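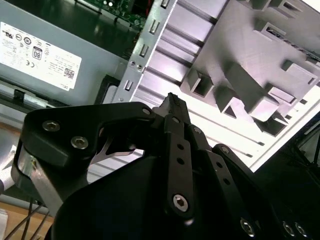

Old PCs to be wiped and handed on under new Cenby tip deal

Old desktop computers dropped at the Cenby household tip will be checked over, wiped and passed on to homes without one, under a deal agreed by the council last night.

Until now anything with a plug has gone in the same skip. Kettles, toasters, hair dryers, computers, the lot. From February there will be a separate cage for desktops and screens, just inside the gate on the left, and the contents will go to Stukolar, the repair firm on Samura Road.

The firm will keep what can be mended. What can't will be stripped for parts and the remainder sent for scrap as now.

Figures put before councillors showed 1,714 computers went through the tip last year. Staff pulled out a sample of 200 to see what state they were in. Most needed very little, according to the report. Dead drives, missing power leads, a lot of dust. A few had been left in the rain at the tip itself, which didn't go down well in the chamber.

"We were paying to have these taken away," said Niamh Ó Dubhghaill, who runs waste and recycling for the council. "Paying by the tonne. And at the same time we had schools ringing up asking if we knew where they could get a cheap computer for a family. It was daft."

She said the first job on every machine would be the hard drive. Drives will be wiped before anything else is done and any drive that will not wipe gets shredded. People who would sooner take theirs out at home can do so and the computer will still be accepted.

"That's the question I get every single time. What about my photos, what about my bank stuff," she said. "Take the drive out if you're worried. We won't be offended."

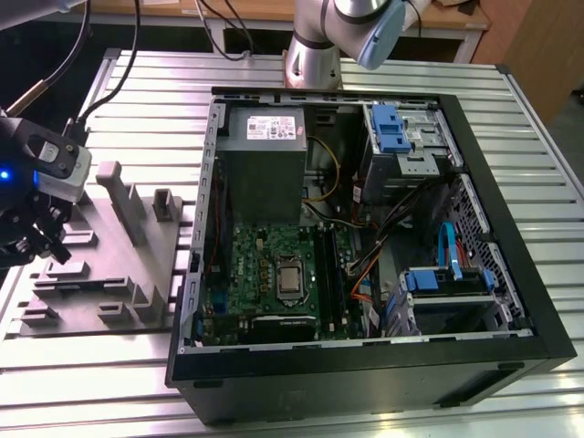 A desktop tower opened up, with the power supply and motherboard showing.

Stukolar will be paid a flat £800 a month, reviewed after a year. The contract was not put out to full tender as it falls under the council's limit, a point raised more than once during the meeting.

Cllr Ji, who voted against, said she had no quarrel with the idea but wanted to know why only one firm had been asked.

"There are other people in this town who can fix a computer," she said. "I'd have liked to see three prices on the table. We'd ask for three prices to paint a fence."

Officers said other firms had been approached informally and had not wanted the work, mainly down to storage. Stukolar has a dry unit at the back of its shop. Cllr Ji asked for that to be put in writing and was told it would be.

The vote was carried.

Who gets one

Machines will go first to households with a child at school and no computer at home. Schools will put names forward, so there is no need to apply to the council directly. After that, anyone on the housing list or referred by the advice centre. Nothing to pay in either case.

Anything left over will be sold cheaply at the shop, with the money coming off the council's bill. No price list yet.

Each computer goes out with a keyboard, a mouse, and a screen if there are enough screens. Laptops are not part of it for now. The battery is the problem, the report says, as the tip has nowhere safe to keep them, and they should still be handed to staff in the hut. Please don't put them in the new cage. Same goes for printers, which it seems no one wants at any price.

There will be no broadband thrown in either. That drew a few comments. Ms Ó Dubhghaill said the council was "having a conversation" about it but could not promise anything, and that the libary would go on lending out its mobile dongles in the meantime. There is a waiting list for those.

Older machines a worry

Some councillors asked how old was too old. Computers past a certain age struggle with newer software and stop getting security updates, and there was concern about families being handed something slow that goes straight back in the cupboard.

The answer was that each one will be tested with a web browser, a video call and a word processor all open together. Fail that and it goes for parts. Memory and drives can be swapped over from machines with other faults, so two poor ones may well make one decent one.

A guarantee of 14 weeks will be given on everything that leaves the shop. Why 14 and not a round number was not explained. After that people can bring it back and the firm will have a look, but may charge for parts.

Residents at the meeting were mostly in favour. One woman from the Samura Road end said she had two towers under the stairs and had been meaning to get rid of them for years. Another man wanted to know whether he could have his old one back, taken to the tip in the autumn. He could not.

There was also a complaint about parking on Samura Road, where vans already block the bus stop on collection mornings. The council says computers will be moved in one run, before 8am, so as not to make it worse. Drivers to be told to use the rear yard. Residents have heard that before, and said so.

What to do with yours

The cage is for desktop computers and flat screens only. Leads can go in a box beside it, tied up if possible. Older glass tube televisions and monitors stay in the main electrical skip as before.

No booking is needed at the tip for cars. Vans still need a permit, even if there's only a computer in the back. Anyone who can't get there can ask for a bulky waste collection but the usual charge will aply, and collected items won't automatically go for repair. That could change, the council says, if the first few months go well.

Businesses are not covered. Firms with old office machines should speak to Stukolar themselves and will probably have to pay.

Opening hours at the tip don't change. A leaflet is to go out with the council tax bills, and there'll be a sign at the gate once it has been printed.

A report on the first six months will come back to the council, including how many went out and how many came back broken.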